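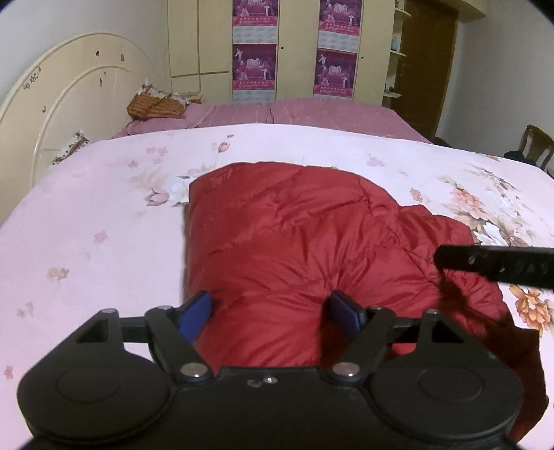 Figure 1. Red fabric.

What Happens to Cloth at Home: Keeping, Mending and Passing On in Stinow

Student project report
Prasanna Wijesinghe
Supervisor: Müzeyyen Eren
Monday, September 21, 2020

1. Introduction

My grandmother kept a drawer of fabric that we were not allowed to touch. There were curtain ends in it, the back of a shirt, a few squares left from a dress my aunt wore to school, and as far as any of us knew she never used a single piece. When she died it took my mother most of a week to decide what to do with that drawer, and the drawer is really how this project started, although I did not admit that to my supervisor until quite late on.

The question I ended up with was a simple one. When a piece of clothing or household cloth stops being used for what it was bought for, where does it go, and who in the house decides? Most of the reading I found was about what people throw out. I wanted to know more about what they keep.

2. How the work was done

I handed out a two-page questionnaire in Stinow and in the streets on the Chege side of the river, and 195 households returned it. People were asked to go through one closet, one drawer or one box, whichever they liked, and write down every piece of cloth in it that had not been worn or used in the past year. Altogether they listed 1,887 pieces. I typed all of them up myself, which took much longer than I had planned for, and I would tell anyone doing a similar project to settle on their categories before the forms come back. I changed mine twice. "Rags" was the worst one, as people use that word for anything from an old undershirt to a perfectly good tablecloth they happen to dislike.

I then interviewed 18 people from those households, mostly over the phone and mostly in June. The conversations were supposed to be short. Very few were! Once a person has a box open in front of them they want to tell you about every item in it, and I soon gave up trying to steer them back to my list.

3. What people keep

Children's clothes came first by a long way, followed by bed linen and then by what I finally called "lengths," meaning cloth that was bought to be made into something and never was. Several people still had lengths from Skella, the fabric store that used to be on the main street, and they could tell me what each one was meant to be. One woman had a coat planned out in full, with the lining and the buttons in the same bag, and she has moved house with it three times.

Color came up more often than I expected. Nearly everyone I spoke to described the bright pieces first, and red was the color people seemed most reluctant to give away. I don't want to make too much of this. It may only be that a strong color is easier to remember when somebody calls and asks you about your closet. A few people also said that reds were kept apart from everything else because of an accident in the wash years ago - usually somebody else's accident, and usually still a sore point.

4. Mending

Here my results were a little disappointing, or at least they disappointed me. I had hoped to find a lot of mending. A good number of people owned a sewing kit, and quite a few had a pile they called "the mending," but when I asked when anything had last left the pile the answers became vague. The exceptions were people who mended in company. Those who had joined the evening sewing group at Urkska, the community center, talked about it with real affection, and they did seem to finish things. One man told me he saves his socks for it on purpose.

5. Who decides

In most of the homes one person made the decisions about cloth, and that person was usually, though by no means always, the one who did the laundry. Disagreements were mostly about towels. I have put the towel material in Appendix B, as there is more of it than a reader of the main report will want.

6. Limits

The households chose themselves, so people with no interest in cloth are surely missing. I also let each household choose its own closet or drawer, and a linen closet cannot fairly be compared with a shoe box. With more time I would visit in person and ask everyone to open the same kind of storage.

7. Thanks

I am grateful to Müzeyyen Eren, who read 2 full drafts and was patient about the categories, and to everyone who emptied a drawer onto the bed for me. My mother kept the aunt's dress squares, and the rest of the drawer went to a cousin who quilts.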